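March, workshop notebook, 9:15

Second try at the lampshade cover for the Pekley job. The first one puckered along the bottom ring, so I unpicked it and kept the fabric for test strips. New piece cut from the Dokora linen, 108 cm long by 40 cm high, with the grain running up and down this time. Pressed it twice before marking.

Glue is still the Manolakis fabric paste. Brushed it thin on the ring only, none on the panel. Clips every few centimeters, left alone until after lunch. The seam overlap wants to be a bit wider than I drew it. Pantelis Pappas thinks I should fold the edge under first and then glue - will do that on the small shade and compare.

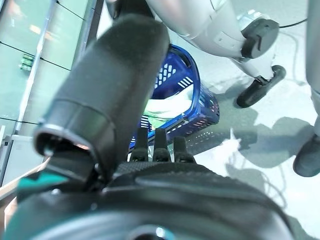 Trim color is still open. The customer wants something dark at the bottom so the shade doesn't float above the base. I have a brown bias tape and a navy one, and neither is right against the linen. A black with no shine, more like the matte, slightly textured black on the thumb and its segments, would sit better, and a thin line of blue-green next to it could work too, as with the teal part tucked in beside the palm. Ask Kallow if they carry a cotton tape in either. Need almost 373 cm for both shades, top and bottom, with the joins.

2:40. Clips off. Bottom edge lies flat, top has one small bubble near the seam. Pushed it down with the bone folder and clipped again.

To do:
- cut the small shade, 70 cm long, folded edge
- wash the paste brush before it sets, the last one is ruined
- write the panel height on the paper pattern, it only has the length
- sand the base again where the stain went blotchy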